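쟁반의 무게

스텐스테드의 구내식당 몰렌은 오전 11시 반에 문을 연다. 줄은 그 전부터 생긴다. 사람들은 벽에 붙은 메뉴를 보고, 전화기를 보고, 앞사람의 등을 본다. 그러다 자기 차례가 되면 손을 뻗어 쟁반을 한 장 집는다. 이때 쟁반을 보는 사람은 드물다. 손이 알아서 집고, 몸은 이미 수프 쪽으로 돌아서 있다.

위삼 쿠다는 이 순간을 오래 지켜본 사람이다. 그는 스텐스테드 외곽에 있는 쟁반 제조업체 트랄스카에서 형태 설계를 맡고 있다. 몰렌에서 쓰는 쟁반도 그가 그린 것이고, 제품명은 살리안이다. 점심을 같이 먹자고 했더니 그는 줄 맨 뒤가 아니라 식기 반납대 옆 자리를 골랐다. 반납대에서는 쟁반이 어떻게 돌아오는지가 보인다고 했다.

"집을 때는 다 똑같습니다. 내려놓을 때 차이가 나요. 한 손으로 내려놓는 사람이 많으면 가장자리를 잘못 만든 겁니다."

한 손으로 놓는 게 왜 문제냐고 묻자 그는 빈 쟁반을 가져와 직접 보여 주었다. 한쪽 모서리만 잡으면 엄지가 안쪽 바닥으로 들어간다. 거기에 국물이 고여 있으면 손가락이 젖는다. 손가락이 젖으면 사람은 쟁반을 빨리 놓고 싶어지고, 그래서 던지듯 내려놓는다. 그릇이 깨지는 것은 대개 그다음이다. 두 손으로 잡게 하려면 양쪽 가장자리가 손을 불러야 한다. 그의 표현으로는 그랬다. 조금 더 넓고, 조금 더 바깥으로 말린 테두리다.

쟁반은 물건을 나르는 도구 가운데 가장 단순한 축에 든다. 바닥이 있고 테두리가 있다. 그 밖에는 없어도 된다. 한국의 소반처럼 다리가 달리면 나르는 도구이면서 상이 된다. 부엌에서 차려 방으로 들이고, 먹고, 그대로 들고 나온다. 옛집에서는 부엌과 방의 높이가 달랐고 그 사이에 문턱과 마당이 있었으니, 소반을 드는 사람은 그릇을 엎지 않고 오르내려야 했다. 소반의 상판 가장자리가 도톰하게 올라온 것도 그 길을 생각하면 이해가 된다. 평평한 방 안에서만 썼다면 굳이 필요 없었을 턱이다.

다리를 떼면 쟁반이 된다. 다리가 없으니 쌓을 수 있고, 쌓을 수 있으니 많은 사람이 한꺼번에 쓸 수 있다. 학교와 병원과 공장이 쟁반을 택한 이유의 절반쯤은 여기에 있다고 쿠다는 본다. 나머지 절반은 설거지다. 식탁을 닦는 것보다 쟁반을 닦는 편이 빠르다. 흘린 것은 쟁반 위에 있고, 쟁반은 사람이 제 발로 반납대까지 가져온다. 식당 입장에서는 손님이 식탁의 표면을 한 겹 들고 가 주는 셈이다.

몰렌이 갖고 있는 쟁반은 600장이다. 점심에 오는 사람은 약 200명이다. 처음 이 숫자를 들으면 많다고 느낀다. 하지만 쟁반은 늘 세 군데에 나뉘어 있다. 배식대에 쌓여 있는 것, 손님이 쓰는 것, 세척실에서 마르는 것. 가장 오래 걸리는 쪽은 세 번째다. 플라스틱은 도자기보다 열을 덜 품어서 세척기에서 나온 뒤 물기가 잘 날아가지 않는다. 접시는 뜨거운 채로 나와 저 혼자 마르는데 쟁반은 식으면서 젖어 있다. 젖은 채로 쌓으면 서로 달라붙고, 두 장씩 딸려 올라온다.

그래서 살리안의 바닥 뒷면에는 작은 돌기가 있다. 모서리마다 하나씩, 손톱으로 긁으면 걸리는 정도다. 쌓았을 때 위 쟁반과 아래 쟁반 사이에 공기가 지나갈 틈을 만든다. 처음 만든 것은 돌기가 너무 높았다. 쌓은 더미가 흔들렸고, 식탁에 놓으면 수저를 움직일 때마다 덜그럭거렸다. 그다음 것은 너무 낮아서 아무 소용이 없었다. 지금 높이를 찾기까지 한 해가 걸렸다. 쿠다는 그 한 해 동안 다른 일은 거의 하지 못했다고 했다.

무게도 논란이었다. 살리안 한 장은 614그램이다. 트랄스카 안에서는 더 가볍게 만들자는 의견이 많았다. 재료비가 줄고 운송비도 준다. 세척실에서 종일 쟁반을 드는 직원들에게도 가벼운 것이 낫다. 그런데 시험 삼아 얇게 뽑은 것을 몰렌에 깔았더니 손님들이 싫어했다. 왜 싫은지는 제대로 설명하지 못했다. 불안하다, 싸 보인다, 휘는 것 같다는 답이 나왔다. 재 보면 휘는 정도는 이전 것과 거의 같았다. 쿠다는 사람들이 무게를 튼튼함으로 읽는다고 생각한다. 국그릇을 올린 쟁반을 들고 모르는 사람들 사이를 지나가야 할 때는 특히 그렇다.

세척실의 생각은 지금도 다르다. 반납구 안쪽에서 일하는 직원 한 사람은 얇은 쟁반을 쓰던 몇 주가 제일 편했다고 말했다. 손목이 덜 아팠고, 높이 쌓아도 맨 위까지 팔이 올라갔다. 손님은 하루에 한 번 들지만 우리는 계속 든다고 그는 말했다. 쿠다도 이 말을 알고 있다. 다음 제품에서는 바닥은 얇게 하고 테두리 쪽에 무게를 남겨 보려 한다는데, 아직 도면 단계다.

색은 의외로 쉽게 정해졌다고 한다. 급식용 쟁반에서 오래 쓰인 색은 갈색과 베이지였다. 나무를 흉내 낸 것이고, 긁힌 자국과 커피 얼룩이 덜 드러난다. 이 색의 단점도 같은 데 있다. 얼룩이 안 보이면 덜 닦인 것도 안 보인다. 식재료를 다루는 곳에서는 파란색을 찾는 경우가 많다. 파란 음식이 드물어서 조각이 떨어져 나가도 눈에 띄고, 음식 찌꺼기가 남아도 금방 보인다. 흰 작업대 위에 두면 어디까지가 쟁반인지도 멀리서 구분된다.
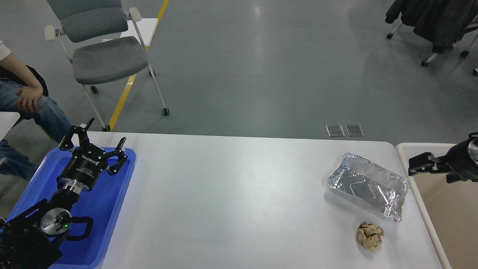
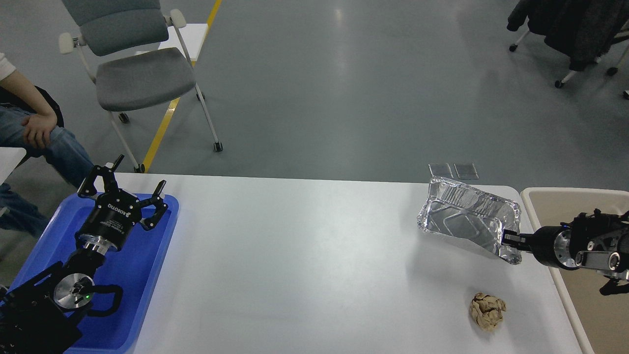 흰 탁자 왼쪽 끝에 놓인 파란 플라스틱 쟁반. 테두리가 바닥보다 높게 올라와 있다.

다만 파란색은 식욕을 떨어뜨린다는 말이 따라다닌다. 쿠다는 이 말을 반쯤만 믿는다. 쟁반은 대부분 그릇에 가려지고, 사람은 그릇 안을 본다. 몰렌의 쟁반은 회색이 도는 녹색인데, 식당 쪽에서 벽과 맞추고 싶다고 해서 그렇게 되었다. 손님 가운데 쟁반 색을 정확히 기억하는 사람이 있는지 점심을 먹던 몇 사람에게 물어보았다. 방금 반납하고 나온 이들이었다. 회색이라는 사람이 많았고 갈색이라는 사람도 있었다. 한 사람은 쟁반을 썼는지부터 다시 생각해 보았다.

집에서 쓰는 쟁반은 사정이 다르다. 쌓을 일이 없고 세척기에 들어갈 일도 드물다. 대신 세워 둔다. 냉장고와 벽 사이, 싱크대 옆, 전자레인지 위의 좁은 틈에 쟁반이 들어가 있는 집이 많다. 명절이나 손님이 오는 날 나오고, 과일을 깎아 내고, 다시 들어간다. 꽃무늬가 있는 둥근 양은 쟁반을 아직 갖고 있는 집도 있다. 그 쟁반은 나르는 일만 하지 않았다. 마늘을 까고, 콩나물 꼬리를 떼고, 만두를 늘어놓고, 나물을 말렸다. 뒤집으면 항아리를 덮었고, 텔레비전 앞에서는 밥상이 되었다. 배달 음식이 그릇째 오던 시절에는 신문지를 깐 쟁반이 문밖에 나와 있었다.

내 어머니는 쟁반을 두 개 썼다. 하나는 손님용이고 하나는 아무 때나 쓰는 것이었다. 손님용은 옻칠이 된 네모난 것으로, 물에 담그지 못하게 했다. 아무 때나 쓰는 것은 가장자리가 우그러진 둥근 것이었다. 지금 남아 있는 것은 우그러진 쪽이다. 손님용은 언제 없어졌는지 아는 식구가 없다. 자주 쓰지 않는 물건은 사라진 날도 알기 어렵다.

요즘은 쟁반이 장식품으로 팔린다. 현관에 두고 열쇠를 놓는 것, 침대 옆에 두고 안경과 물컵을 놓는 것, 욕실에서 향수병을 모아 두는 것. 이런 쟁반은 거의 움직이지 않는다. 들고 다니지 않으니 테두리가 낮아도 되고, 손잡이는 모양으로만 달려 있기도 하다. 하는 일은 구획을 나누는 것이다. 같은 물건이라도 서랍장 위에 그냥 있으면 어질러진 것으로 보이고 쟁반 안에 있으면 놓아둔 것으로 보인다. 쿠다의 집 현관에도 하나 있는데 트랄스카 제품은 아니라고 했다. 아내가 여행지 시장에서 산 구리 쟁반이고, 바닥이 고르지 않아서 동전을 놓으면 한쪽으로 흘러간다. 그는 그걸 고치고 싶어 하지만 손대지 못하게 한다고 한다.

비행기 쟁반은 또 다른 세계다. 카트의 칸에 맞아야 하고, 접이식 탁자에 맞아야 하고, 옆 사람의 팔꿈치를 피해야 한다. 그릇이 미끄러지지 않게 바닥에 마찰이 있어야 하는데, 마찰이 너무 크면 승객이 그릇을 당길 때 쟁반이 함께 따라온다. 병원 쟁반은 누운 사람의 배 위를 지나가는 탁자에 놓인다. 먹는 사람의 눈높이가 낮아서 테두리가 높으면 음식이 잘 안 보인다. 쿠다는 병원용을 한 번 설계한 적이 있다. 그때 침대에 기대앉아 일주일 동안 점심을 먹었다. 국은 보이지 않고 김만 보였다고 한다. 결국 먹는 사람 쪽의 테두리만 낮췄다. 배식하는 직원들은 처음에 앞뒤를 자주 바꿔 놓았고, 그래서 낮은 쪽에 홈을 하나 팠다.

쟁반을 없앤 식당도 있다. 쟁반이 없으면 사람들은 들 수 있는 만큼만 가져가고, 남기는 음식이 준다는 것이 이유다. 씻을 물도 아낄 수 있다. 몰렌도 6월 한 달 동안 쟁반 없이 운영해 본 적이 있다. 잔반은 줄었다고 한다. 대신 식탁을 닦는 일이 늘었고, 물을 가지러 다시 일어나는 사람들로 통로가 막혔다. 목발을 짚거나 아이를 데리고 온 손님에게는 직원이 따라붙어야 했다. 7월에 쟁반이 돌아왔다. 지금은 원하는 사람만 집도록 배식대 끝으로 자리를 옮겼는데, 대부분은 여전히 집는다.

쿠다는 자기 일이 끼어들었던 그 한 달을 나쁘게 말하지 않았다. 없어도 되는 사람에게는 없는 편이 낫다고 했다. 그는 샌드위치를 먹을 때는 쟁반을 쓰지 않는다.

오후 두 시가 가까워지자 줄이 끊겼다. 세척실에서 김이 새어 나오고, 마른 쟁반이 배식대에 다시 올라오기 시작했다. 직원은 한 번에 한 아름씩 들고 와서 더미 위에 내려놓고 옆면을 손바닥으로 쳐서 줄을 맞췄다. 쿠다는 이야기를 하다 말고 그쪽을 보았다. 더미 중간에 한 장이 거꾸로 들어가 있었다. 그는 일어나 위쪽 쟁반을 들어내고, 그 한 장을 돌려놓고, 다시 쌓았다. 직원이 고맙다고 하자 그는 앞뒤가 더 잘 보이게 만들었어야 했다고 대답했다. 그러고는 자리로 돌아와 식은 커피를 마저 마셨다.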